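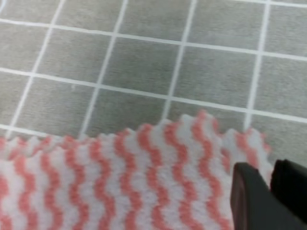 Início | Cozinha | Lavandaria | Oficina | Contactos

Panos de cozinha: lavagem e arrumação

Lavar os panos novos em separado antes do primeiro uso. O acabamento de fábrica reduz a absorção e sai, em regra, ao segundo ciclo. Algodão branco: 60 °C. Algodão estampado: 40 °C, do avesso. Não usar amaciador, que deixa película na fibra.

Nódoas de gordura: aplicar detergente da loiça a seco, esperar 9 minutos, enxaguar com água morna.
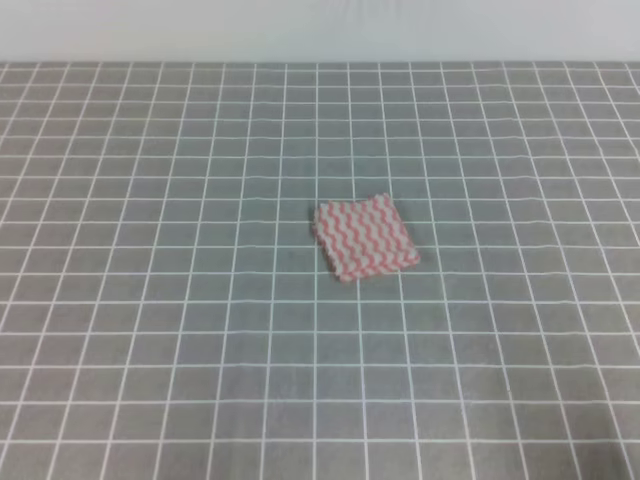
Dobrar só depois de secagem completa. Um pano guardado húmido ganha cheiro em poucas horas e obriga a nova lavagem. Para gaveta baixa, dobrar em quatro e guardar na vertical.

Odor persistente: demolha em 200 ml de vinagre branco por cada 2 litros de água, uma hora. Nunca juntar lixívia.
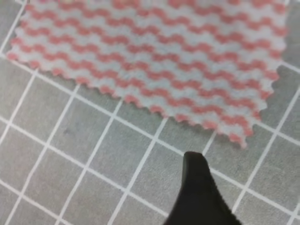

Orlas e desfiados

Cortar os fios soltos rente, sem puxar. Nas orlas cosidas, reforçar com ponto ziguezague de 3 mm. Substituir o pano quando a trama deixar passar luz.

Pui-shan Lo, fevereiro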